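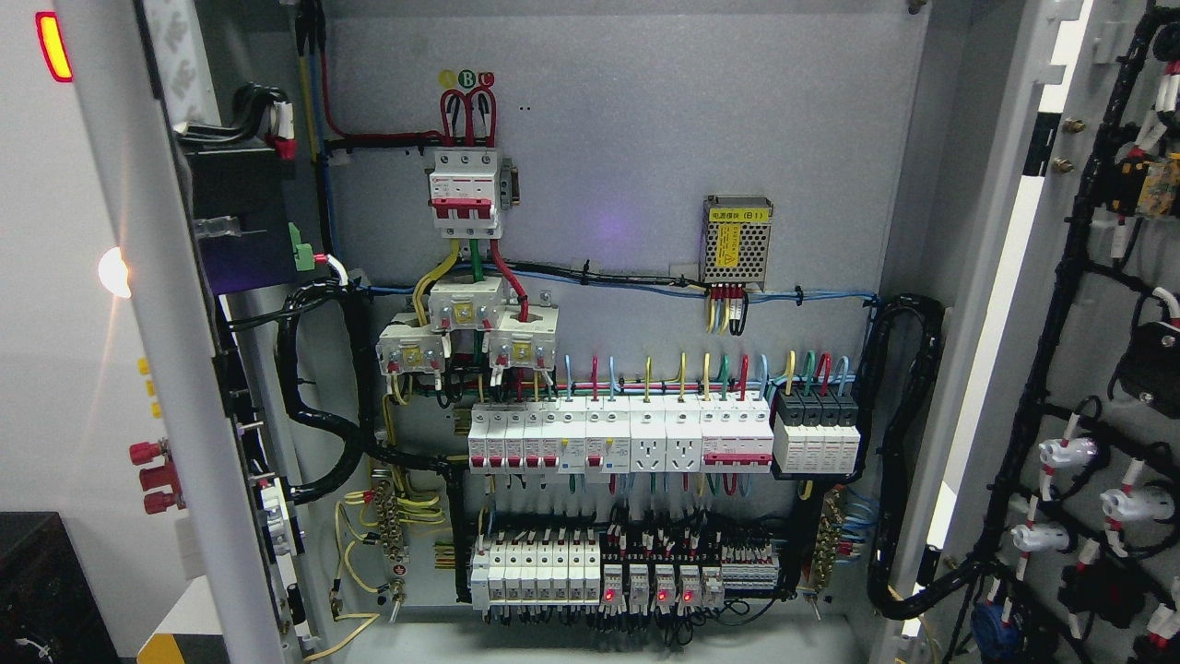 One applicant in the last round wrote that the posting gave the pay grade and the closing date but left out the shift pattern, and asked that the next one state it first. The shift pattern is therefore given first.

Maintenance Electrician, Rangate Cold Storage
Reference: 506
Openings: 2

Hours
Rotating days and nights, 12 hours per shift, four on and four off. Handover is at 6:00 and 18:00 and is paid. On-call duty falls one week in six and is paid separately – call-outs are counted from the time you leave home.

The site
Rangate is run by Sovance and stores frozen vegetables and fish for wholesale customers. There are 69 motor-driven loads on the maintenance list, mostly compressors, evaporator fans, dock levelers and door drives. The older half of the building was wired by Sugden, and its drawings are on paper. The newer half is documented in Rolel, our work order system.

Duties
Planned inspection of distribution and control panels, including torque checks and thermal readings.
Fault finding on three-phase motor circuits, contactors and overloads.
Replacement of breakers, current transformers and metering.
Marking up drawings after every change, on the same shift.
Isolation and lockout for the refrigeration contractor.

Required
Journeyman electrician license valid in this state.
Three years of industrial or commercial maintenance.
Ability to read ladder diagrams and single-line drawings.
Fitness to work in rooms held at minus ten Fahrenheit. Cold-weather clothing is issued.

Useful
Experience with ammonia plant – site training is given in either case.
Some knowledge of variable frequency drives.

Pay and benefits
Grade 5, with night premium. Tool allowance is paid each November. Health coverage starts on the first day of employment.

How to apply
Send a resume and a copy of your license to the Rangate site office, Room 101, quoting the reference. Applications must arrive by November 13, 2019. Short-listed applicants will take a practical test lasting two hours, on a de-energized training panel. Bring your own hand tools and safety glasses.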